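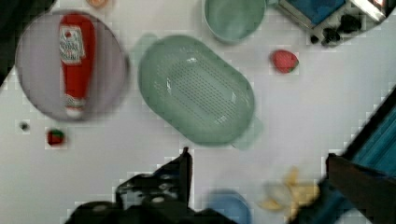 **カテゴリ:印刷・ラベル > バーコードラベルの内容がずれる**

チケット番号:587
状態:解決済み(経過観察中)
受付:2024年8月13日
利用製品:Clalesis 貸出管理(館内版)、Hunero ラベルプリンター、Doherty バーコードリーダー
利用者:おもちゃ図書館 ストルノン(Stornon)窓口

---

## お問い合わせの内容

いつもお世話になっております。おもちゃ図書館ストルノンの窓口です。暑い日が続いておりますが、サポートの皆さまはお変わりありませんでしょうか。前回はプリンターのふたが閉まらない件で大変親切に教えていただき、あのあとずっと調子よく使えておりました。それなのにまたご相談で、少し心苦しいのですが、どうぞよろしくお願いいたします。

今回困っているのは、おもちゃに貼るバーコードラベルの中身です。夏休みに入る前に全部のラベルを新しいものに貼りかえようと思い立ちまして(古いのは角がめくれて、小さいお子さんが楽しそうにはがしてしまうのです)、Clalesisから書き出した一覧を使って、ラベル作成の画面でまとめて印刷しました。

はじめのほうはきれいに出ました。積み木も、木の汽車も、ひも通しも、名前とバーコードがちゃんと合っていました。ところが「ままごと」の棚の途中から様子がおかしくなりまして、おもちゃの名前の欄に備考の文章の続きが印刷されていたり、バーコードのところが真っ白だったりします。そのうしろは名前が戻ってくるのですが、今度は棚番号がひとつ前のおもちゃのものになっています。

気がつかないまま貼ってしまった分もあり、昨日、パズルを返しに来られた方の袋をリーダーで読んだら、画面に「どうぶつの人形セット」と出てしまって、窓口でお客さまとふたりで首をかしげました。お客さまは笑ってくださいましたけれど、貸出の記録が違うおもちゃに付いてしまうのは困ります。

試したことを書いておきます。

- プリンターの電源を入れなおしました
- ラベルのロールを新しいものに替えました
- パソコンも再起動しました
- リーダーの読み取り窓をやわらかい布で拭きました
- もう一度はじめから印刷しました(同じところから同じようにおかしくなりました)

ロールを一本むだにしてしまったので、これ以上は闇雲に刷らず、お返事を待つことにいたします。急ぎではありませんが、おままごとは夏休みにいちばん借りられる棚なので、早めに直せるととても助かります。

---

## サポートからの返信(1)

ストルノンさま、こんにちは。Clalesisサポート窓口です。こちらこそいつもありがとうございます。プリンターのふたのこと、その後も調子がよいとうかがって安心いたしました。

試されたことを丁寧に書いてくださったおかげで、ずいぶん見当がつけやすくなりました。特に「同じところから同じようにおかしくなる」という一文が、とても大きな手がかりです。プリンターやリーダーの不調ですと、おかしくなる場所が刷るたびに変わることが多いので、今回は印刷のもとになっている一覧のほうを先に見てみたいと思います。

お手数ですが、次のものを教えていただけますでしょうか。

1. 一覧を書き出したときの画面の名前(「蔵書一覧」か「ラベル用一覧」か)
2. 書き出したあと、表計算ソフトで開いて保存しなおしたかどうか
3. 最初におかしくなったラベルの、ひとつ手前のおもちゃの名前

それから、もう貼ってしまったラベルですが、どうかすぐにはがさずにおいてください。粘着の強い紙なので、木のおもちゃですと表面を傷めることがあります。はがし方はあとでまとめてご案内しますね。それまでの貸出は、少しご面倒ですが、リーダーを使わずに名前で検索して登録していただくのが安全です。

---

## ストルノンからの返信

さっそくのお返事ありがとうございます。はがす前でよかったです。じつは木の野菜をひとつだけ、爪でかりかりとやりかけたところでした。

お尋ねの件です。

1. 「蔵書一覧」のほうから書き出しました。「ラベル用一覧」というボタンがあることに、今回はじめて気がつきました。いつからあったのでしょうか。
2. はい、一度開いて保存しました。棚ごとに並べかえたかったのと、漢字の間違いをひとつ見つけて直したかったからです。
3. 「ままごとセット(台所)」です。このラベル自体は、名前もバーコードも合っているように見えます。その次に出てきたのが問題のラベルで、おもちゃの名前のところに「ケチャップのボトル、丸いお皿、緑のだ円のざる」と印刷されています。これはおもちゃの名前ではなくて、台所セットの備考に書いてある中身の一部です。

備考は、返却のときに中身がそろっているか見比べられるように、私どもがこつこつ書きためてきたものです。おままごとはとにかく細かいものが多くて、お皿の下やお鍋の中から思わぬものが出てきますし、別のセットの食べものが紛れ込んで帰ってくることもしょっちゅうです。それで、この棚だけ備考がやたらと長くなっています。何か関係がありますでしょうか。

書き出したファイルを添付いたします。

---

## 調査メモ(サポート内部、のちに利用者へ公開)

添付ファイルを受領。拡張子はcsv、文字コードは問題なし。漢字もかなも化けていない。

表計算ソフトで開くと、見た目はきれいに並んでいる。どのおもちゃも一行に収まっているように見えるので、この見え方だけで判断すると見落とす。テキストエディターで開きなおしたところ、1156行目で備考の文が途中から始まっていた。ひとつ前の行が「ままごとセット(台所)」。備考の欄の中に改行が入っている。

備考は引用符で囲まれているので、形式としては正しい。Clalesis本体に読み込ませれば、改行ごとひとつの備考として扱われる。手元の確認環境に入れてみても異常なし。

問題はラベル作成の画面。旧形式の取り込みが選ばれていると、引用符の中かどうかを見ずに改行のところで次の品目に移ってしまう。結果として、

- 備考の後半が「次のおもちゃの名前」として扱われる
- バーコードの欄が空なので、白いラベルになる
- 棚番号の欄は、空の行のあとで「前の値を引き継ぐ」設定が働き、そこからひとつずつずれる

棚番号だけが最後までずれ続けていた理由は、この引き継ぎの設定で説明がつく。ただし、どうぶつの人形セットとパズルの取り違えはこれだけでは説明できない。ラベルの中身は両方とも名前とバーコードが合っているはず。貼るときに隣のラベルを取った可能性もあるが、先に利用者に確認する。

備考に改行が入っているのは、ままごとの棚の品目に限られていた。ほかの棚は一文で短い。

「ラベル用一覧」から書き出した場合は備考の欄そのものが含まれないため、この現象は起きない。再現確認済み。

---

## サポートからの返信(2)

ストルノンさま、お待たせいたしました。ファイルを拝見して、原因がわかりました。お察しのとおり、備考が関係しておりました。ただ、備考の書き方が悪かったわけではありませんので、どうかがっかりなさらないでくださいね。あれだけ丁寧に中身を書いておられる図書館はそうそうなく、拝見しながら窓口一同で感心しておりました。

起きていたことを、なるべくやさしく書いてみます。

台所セットの備考は、途中でいちど改行されています。画面で読むぶんにはそのほうがずっと見やすいのですが、ラベル作成の画面の古い取り込み方が、この改行を「ここから次のおもちゃ」と読み違えてしまっていました。そのため、ケチャップやお皿の並んだ一行が、ひとつの独立したおもちゃとして印刷されたというわけです。

直し方は次のとおりです。備考はいっさい書きかえなくて大丈夫です。

### 手順

1. Clalesisを開き、「書き出し」から **ラベル用一覧** を選びます。(春の更新で加わったボタンです。お知らせが小さくて申し訳ありませんでした。)
2. 並び順は書き出しの画面で「棚番号順」を選べます。表計算ソフトで開きなおす必要はありません。
3. ラベル作成の画面で「取り込み形式」を **標準** にします。いまは「旧形式」になっているはずです。
4. 同じ画面の「空欄のとき前の値を使う」のチェックを外します。
5. まず「ままごとセット(台所)」を含む3枚だけを試し刷りして、名前と棚番号を見比べてください。
6. 合っていれば、ままごとの棚から後ろを印刷します。

漢字の間違いを直された件ですが、書き出したファイルの中で直しても、Clalesis本体の登録は古いままになっています。お手すきのときに、おもちゃの編集画面でも同じように直していただけますか。

### 貼ってしまったラベルについて

木のおもちゃは、ドライヤーの弱い温風を少し離して当てて、端からゆっくり持ち上げてください。塗装のあるものは温めすぎるとくもることがあるので、目立たないところで様子を見てからがよいと思います。布の袋は、無理にはがすより上から新しいラベルを重ねたほうがきれいです。その場合、下のバーコードがはみ出していると、リーダーがそちらを読んでしまうことがあります。すっかり隠れるように貼ってくださいね。

### もうひとつお尋ね

パズルを読んだら「どうぶつの人形セット」と出た件だけ、まだ腑に落ちておりません。そのパズルの袋に、古いラベルが残っていないか見ていただけますでしょうか。袋の裏側や、持ち手の付け根のあたりもお願いいたします。

---

## ストルノンからの返信

ご丁寧にありがとうございます。さっそく試しました。

結論から申しますと、きれいに出ました! 台所セットの次は、ちゃんと「ままごとセット(お弁当)」になり、棚番号もぴったりです。ままごとの棚の残りを全部刷るのに10分ほどしかかからず、これまでの苦労は何だったのかと思うくらいでした。

「取り込み形式」はおっしゃるとおり旧形式になっていました。以前のパソコンから設定を引き継いだときに、そのままになっていたのだと思います。チェックも外しました。

それから、パズルの袋の件です。ありました、裏側に。ひっくり返してみたら、どうぶつの人形セットの古いラベルがしっかり残っておりました。そういえばこの袋は、人形のほうの袋を大きいものに替えたときに、まだきれいだからとパズルに回したものでした。すっかり忘れておりました。お騒がせしてしまい恥ずかしい限りですが、これでこちらもすっきりいたしました。ほかにも使いまわした袋がいくつかあるはずなので、閉館後に裏返して見てまわります。

木の野菜は、ドライヤーでそろそろとやりましたら、跡も残らずはがれました。にんじんの葉のところだけ少しべたつきが残っているのですが、これは何で拭けばよいでしょうか。お口に入れるお子さんもいるので、あまり強いものは使いたくないのです。

それともうひとつ、欲を申してもよろしいでしょうか。返却のときに備考を見ながら中身を確かめるのですが、備考の画面は字が小さくて、窓口が混んでいるとつい目が滑ります。備考だけを大きく紙に印刷して、袋に入れておくようなことはできますか。お客さまもお家で片づけるときに見られたら、お皿やざるを忘れて帰ってくることが減るかしらと思いまして。

---

## サポートからの返信(3)

ストルノンさま、うまくいって本当によかったです。袋の裏のラベルも見つかりましたね。使いまわしの袋はほかの館でもときどきお聞きしますので、よくある質問のページにひとこと書き足すことにいたしました。教えてくださってありがとうございます。

にんじんの葉のべたつきですが、食用の油をほんの少し綿棒につけてなじませ、しばらくおいてから固くしぼった布で拭き取る方法をおすすめしています。ラベルはがし用の溶剤は、お口に入るおもちゃには使わないでください。拭いたあとは風通しのよいところで休ませてあげてください。小麦やごまなどのアレルギーに気をつけておられる館もありますので、油の種類は普段の決まりに合わせていただければと思います。

備考の印刷は、今の版でもできます。少し遠回りなのですが、次のようになさってみてください。

- おもちゃの詳細画面で「印刷」から「内容カード」を選ぶ
- 文字の大きさを「特大」にする
- 「備考の改行をそのまま使う」にチェックを入れる

最後のところが肝心で、ストルノンさまの備考のように改行が入っていると、かえってとても読みやすいカードになります。ラベルでは悪さをした改行ですが、ここでは大活躍です。台所セットで試しに作ってみたものを添付いたしました。よろしければそのままお使いください。

なお、内容カードはHuneroのラベルプリンターではなく、普通の紙に印刷するプリンターをお選びください。ラベルのほうに送ってしまうと、長い帯のようなものが延々と出てまいります。止めるときは、正面のボタンを長押しです。

旧形式の取り込みで改行が読み違えられる点は、開発の担当に不具合として引き継ぎました。次の更新で、旧形式が選ばれているときに注意書きが出るようになる予定です。更新は10月を見込んでおりますので、それまでは取り込み形式を「標準」のまま変えずにお使いください。

---

## ストルノンからの返信

カードをありがとうございました。さっそく印刷して、台所セットの袋に入れました。字が大きくて、老眼の私にはたいへんありがたいです。折り目がつくとすぐ破れそうなので、透明なケースに入れることにしました。

にんじんも、油でつるりときれいになりました。

袋の点検では、裏に古いラベルが残っているものがほかにも見つかり、全部上から隠しました。リーダーで両面とも読んでみて、変なおもちゃの名前は出てきませんでした。漢字の間違いも、編集画面で直しました(「砂時計」の「砂」が「沙」になっておりました)。

ほかの棚のカードも少しずつ作っていくつもりです。汽車のレールは形がややこしいので、備考を書きなおすところからになりそうです。また何かありましたらお便りいたします。

---

## 対応の記録

- 原因:ラベル作成画面の旧形式取り込みが、備考内の改行を品目の区切りとして処理
- 付随:「空欄のとき前の値を使う」により棚番号がずれたまま継続
- 別件:再利用した袋の裏に残った古いラベルをDohertyのリーダーが読み取り(機器は正常)
- 対応:「ラベル用一覧」への切り替え、取り込み形式を標準に変更、該当の棚を再印刷
- 引き継ぎ:旧形式選択時の注意表示(開発へ)
- よくある質問に追記:袋を使いまわすときの古いラベルの確認、木製品からのラベルのはがし方
- 次回連絡:更新の配布後、旧形式に戻っていないかを窓口から確認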